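Bring Back the Intermission

By Magnus Carnegie
Jul 13, 2025

I saw Cosamero last month at the Oltmanns, the old single-screen theater in Urnham. It runs 3 hours and 15 minutes. I liked it. I also missed the scene where the older brother sells the boat, and I spent the last act trying to work out why everyone was so angry at him.

I missed it for the usual reason. I am 58 years old and I'd had a coffee before the show. I picked a moment that looked safe, two people walking along a harbor wall and not saying much, and I was gone four minutes at most. When I got back the boat had been sold. My wife leaned over and gave me a summary, and the man behind us asked her to be quiet. He was right to ask.

A film of that length should stop in the middle. It used to be normal. The big road-show pictures of the fifties and sixties had an intermission built in, with music, a title card, and the house lights coming up. Directors planned for it. They knew the first half had to end on something worth coming back to, and a lot of the best first-half endings in American movies exist because somebody had to write toward a break.

Then films got shorter for a while and theaters wanted more showings per day, and the break went away. The long running times have come back. The break has not.

The argument against it is always about immersion. A director builds a mood over two hours and doesn't want the lights coming up on it. I understand that, and for a film of an hour and fifty minutes I agree completely. But past the three-hour mark the mood is being broken anyway, all over the room, one person at a time. At the Cosamero showing people were going up and down the aisle from the ninety-minute point on. Each of them blocked the view of a row or two. Phones came on so people could see the steps. By the funeral scene, which is meant to be the quietest part of the picture, there was a steady traffic of people trying to be considerate and failing.

A scheduled stop puts all of that in one place. The director even gets to choose where.

I should say that a theater can't simply do this by itself. Distributors generally don't like it when an exhibitor pauses a film that was delivered without a break, and I can see their side. A projectionist guessing at a stopping point could cut a scene in half. I was at a screening years ago where the lights came up in the middle of a line of dialogue, and the line got a laugh it was never supposed to get. So the break has to come from the people who make the film. It has to be in the file that gets sent out, with a few minutes of music and a card on the screen, and a version without it for anyone who wants that.
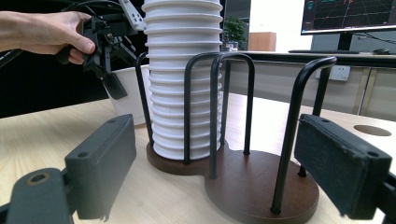
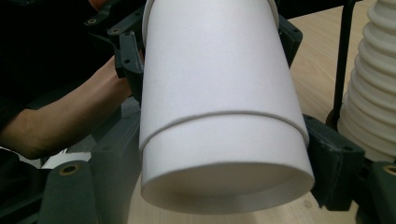
The money side ought to favor it too. Theaters make a great deal of what they live on at the concession counter, and right now they get one chance per customer. With a break they get two. The manager at the Oltmanns told me in April that a long film hurts her twice. She loses a showing each evening, and the counter is dead from the time the trailers start until the crowd walks out to the parking lot. She would take the extra fifteen minutes on the schedule without a second thought if the people in the seats got up in the middle and bought a drink.

The Oltmanns has 983 seats, counting the balcony, and it is rarely more than a third full. A building like that was designed around intermissions. The lobby is far bigger than you need for people who are only passing through it. There is a second staircase and a long upstairs landing with benches along the wall, and the restrooms were laid out for a rush. All of it sits there unused for three hours while the audience sneaks out in ones and twos.

I have heard people say that younger audiences wouldn't put up with a pause. I doubt that. Younger audiences watch things at home in pieces all the time. They stop a film to answer the door or make a sandwich, and they come back to it. If anything it is the rest of us who were trained to sit still. My nephew, who is 22, went to a revival of an old epic with its original break left in, and what he talked about afterward was the break. He and his friends stood in the lobby arguing over whether the hero was lying. They had a theory each. Then they went back in and found out.

I think that is the best case for it, better than bladders or soda. A pause in the middle gives you a chance to talk about a story while you still don't know how it ends. Plays have always had this. You stand around with a program in your hand and say that you don't trust the sister. Movies gave it up, and now the only time we talk about them is when it's over, usually on the way to the car, when half the group has already started checking messages.

There are films that would suffer. Brutitz, which came out a few years back, takes place in a single night and never lets up, and I can't find a spot in it where I would want the lights on. It is also two hours and ten minutes long. Nothing in it needs a rest because the people who made it were strict about length. That is the other way to solve the problem, and I would be happy with it too. If a director wants me in the seat without a break, I will sit there for two hours and a bit and not complain. Ask for three and a quarter and I want to be let out once.

I did go back to see Cosamero again, to find out about the boat. I skipped the coffee. The scene is very good. It lasts a little under three minutes, the brother barely speaks, and the buyer counts the money out on the hood of a truck. It changes how you hear nearly everything said after it. Right before it, the film fades to black on the harbor and holds there for several seconds with only the sound of the water. Anyone looking for a place to put an intermission would have found it on the first try, and I would guess the director knew that when he cut it.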